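Holtell Extends Block Sorting Boards to Rutherford Workshop

Boards and colored blocks move to the larger room in April
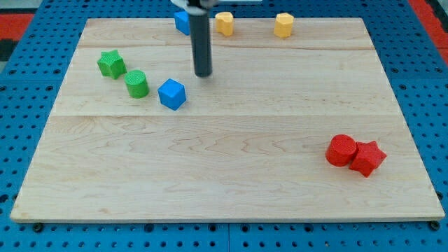 Colored blocks set out on a maple board over a blue pegboard table.

The Holtell materials shop will supply sorting boards and colored blocks to the Rutherford workshop beginning in April. The order covers 248 boards, each sent with a set of blocks in mixed colors, including blue, yellow, green and red. Delivery will be made in four lots.

The boards are made of maple planks glued edge to edge and finished flat. They rest directly on perforated tabletops. According to Shiyu Wei, who manages production at Holtell, glued planks were chosen over single-piece stock after a trial run in which wide single pieces cupped during storage.

"A single wide piece moves too much between a dry winter and a humid summer," Wei said. "The glued ones came back from the store room within tolerance. A few needed light sanding along a seam, and that was all."

Blocks are supplied in more than one shape. Cubes are the basic piece, and faceted upright shapes are included so that users can sort by form as well as by color. The edges are eased during finishing. Blocks that fail the surface check are returned to the paint line and are not sold as seconds.

Rutherford uses the boards for sorting and placement exercises. A typical exercise starts with blocks spread over the board. The user groups them by color, then by shape, and then copies a layout from a printed card. Adaeze Ugwu, who schedules the workshop, said the board marks the work area and makes it easier to reset a table between groups.

"Without a board, the pieces drift to the table edge and end up on the floor," Ugwu said. "We lost more time picking up than sorting."

The perforated tabletops will stay in service. Rutherford looked at replacing them with solid tops last year and decided against it. The holes accept pegs for other exercises, and the boards give a continuous surface where one is needed. Board dimensions were set so that a margin of tabletop remains exposed on all sides. Staff can then lift a board by its edges without reaching over a neighboring table.

Storage was the main open item in the plan. The boards will be kept upright in slotted racks built by Ovby, which also made the racks in the smaller room. Block sets will be kept in lidded bins on the lower shelves. Revathi Suvarna, who prepared the storage plan, said the racks must be in place before the second lot arrives. The first lot can be held in the existing cabinets.

Total spending on boards, blocks and racks was not released. Holtell said its shop has finished roughly 2000 blocks for the order and will continue painting through the month. Yellow and green pieces were completed first. Red was held back for a second coat after the first batch showed thin coverage on the edges.

Replacement blocks can be ordered by color and shape. Requests go through the Rutherford front desk, which forwards them to Holtell at the end of each month. Damaged boards should be tagged and left in the rack nearest the door. Boards with an open seam will be reglued, and those with surface scratches will be sanded and returned.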